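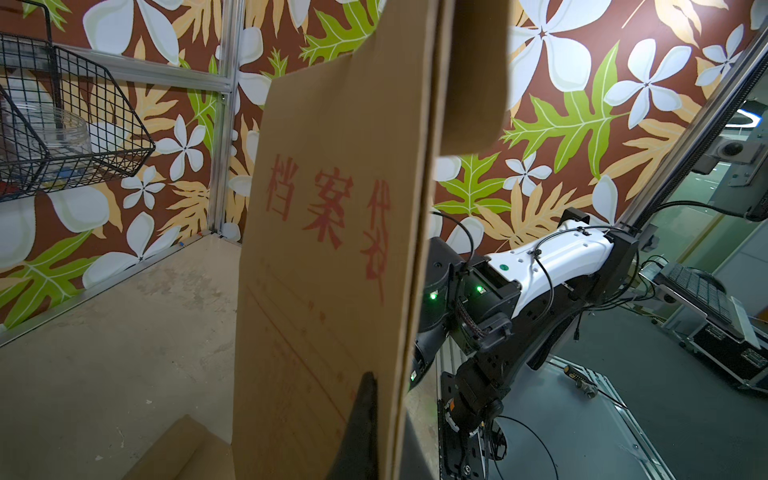 Figure 2. Kraft-brown archive envelope with red printed characters and ruled form lines.

3.1 Which bikes got counted

I went through 770 sales ledger entries for Ruterton, the small motorcycle maker I grew up hearing about, and sorted them by engine. Only 46 were four-strokes, which surprised me (I'd have bet on far more!). The Wunum dealership took nearly 1,000 spare cylinders over the same years, so I reckon plenty of owners rebuilt at home. Colour and tyre size I've left for section 4.

Reading time: 2 min
Last updated: Friday, July 7, 2023
© Rinolberg | Contact | Back to top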